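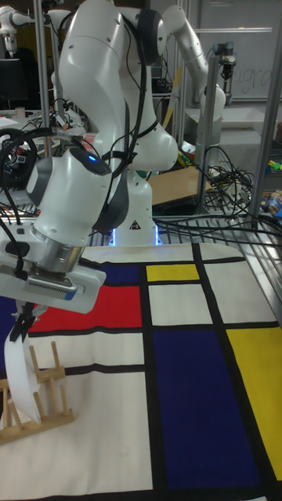
I'd been meaning to get to the Releck open day for years, and every December I'd remember it the week after it happened. This time Cameron Cairns sent me the flyer with "GO" written across it in marker, so I went! It's a two hour drive to Distevbridge if you don't stop, and I stopped (there's a pie place in Perkholm, more on that later).

Releck makes kitchen things, mostly wood, and they're in a long low building behind the feed store. You park on the grass. They open the doors at ten and I got there at twenty past and there was already a line for the coffee, so I skipped the coffee and went straight into the wood shop, which was a mistake only in the sense that I really needed coffee.

The wood shop smells fantastic. They had boards stacked up to the windows and a woman was sanding spoons at a bench and letting kids have a turn. I asked her what the hardest thing to make is and she said drawer dividers, which I was not expecting. Apparently everybody's drawers are a slightly different size and they all write in about it. I bought a spoon from her seconds bin for 3 dollars. It has a dark streak down the handle and I like it better than the perfect ones.

After that I wandered into the room with the table I'd been hearing about from Cameron, the one with the Mondrian-style cloth. I love that cloth. Big blocks of red and yellow and dark blue with fat black lines between them and lots of white, and it makes whatever is sitting on it look like it belongs in a museum shop. My aunt had kitchen curtains in almost that pattern and I spent a lot of my childhood lying on the linoleum picking which rectangle I'd live in. (Always the yellow. The one along the right edge of this cloth would have suited me fine.)

What was on it was a dish rack in light wood, a flat base with dowels standing straight up, and a white curved plate hanging in front of it. I have strong opinions about dish racks! I've owned the wire kind, the plastic kind that goes slimy in the corners, and a folding one that folded whenever it felt like it, usually with a bowl in it. I'd never tried the plain dowel style and I stood there for ages thinking about it. There's so little to it. You could lift it with one hand and wipe the counter underneath, and if you're like me and only own six plates that all get used every day, you could leave them in it and never open the cupboard.

My worry was the curve. Flat plates will stand up between pegs all day long, but the deeper ones lean on their neighbor, and my whole set is the deep kind. I asked the man at the door and he said to go by the gap between the dowels and measure the plate at its fattest point before buying, and to bring one in if I wasn't sure. People do, apparently. A lady behind me had one in her purse wrapped in a sock.

He also told me to oil the base before the first use and then again whenever it starts looking thirsty, and to stand it on a towel if the counter is the kind that marks. I wrote that on my hand and it survived until about Perkholm.

The lunch tent was run by Tjoa, the noodle place from downtown, and I can't say enough about the peanut sauce. I had 2 helpings and would have had a third but the line had gotten silly. They'd made a batch for 128 people, according to the board out front, and I think they ran out before one o'clock, so go early if you go. Picnic tables are out on the grass and there's some shade if you get the end ones.

I went on the yard tour at one thirty. It's mostly a walk past wood. The guide was good, though, and she told us they get through over 1000 dowels in a busy week, and that offcuts too short for anything go home with the staff for kindling. She lost me a little on drying times but a guy in our group was asking very detailed questions so I guess he got his money's worth (it's free).

The shop was mobbed by then. I looked at the racks, picked one up, put it down, picked it up again. In the end I left without one because I hadn't measured my plates and I know myself. I came home with the streaky spoon, a soap dish, and a brush I didn't need.

The pie place in Perkholm closes at four, by the way. I got there at ten past and stood looking in at a whole cherry pie on the counter. So do that part on the way out.

Couple of things if you're planning to go next year: wear real shoes, since the grass gets torn up by the cars, and bring cash for the seconds bin. The restrooms are around the back past the wood stacks. Measure your plates first! Mine are ten and a half inches across, I checked the minute I got in, and the soap dish is already by the sink.

Contact | All posts | © All rights reserved | Back to top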